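Desk storage: clear bins or frosted?

Broten Forum > Workspaces > Storage and tidying

dinell_desk
September 15, 2021
We moved to a shared table by the windows in August and I'm trying to keep my end of it under control. I went with one low frosted bin, the wide rectangular kind, and everything small goes in there at the end of the day.
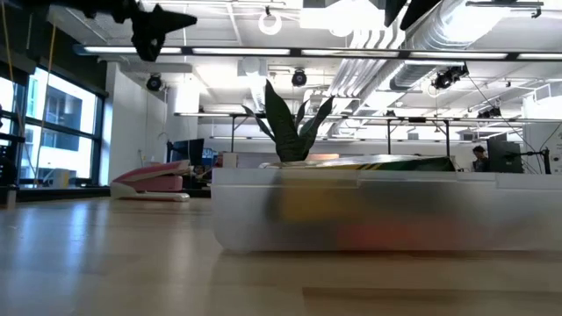
The stapler stays out, and so does the snake plant. My question is whether to get a second bin in the same frosted plastic or switch to fully clear. With frosted I get a blur of yellow or orange and have to guess which thing it is.

wosus70
Clear. I had frosted for a year and bought duplicates of tape and markers the whole time. Labels helped for maybe a week.

ezzat_h
Disagree with the above. Clear bins on a shared table look like a mess even when they're sorted. Frosted hides the clutter and you still get a hint of color. Put a label on the short end and you're done.

wosus70
A label only works if you put things back in the right bin. Most people don't.

paperclip300
Whichever you pick, stop using the top as a shelf. Every time you need something you have to move what's on it first, and then it ends up on the table.

dinell_desk
Fair point about the top. It's flat and it's right there – hard to resist. I could stand that stuff upright by the plant.

ezzat_h
Not too close if you water at the desk. I lost a good notebook that way.

paperclip300
Also measure before you order. My second bin was 21 inches long and stuck out over the edge of the desk.

dinell_desk
Will do. Leaning toward one more frosted one, with labels this time. Sorry wosus.

wosus70
Your tape budget – go ahead.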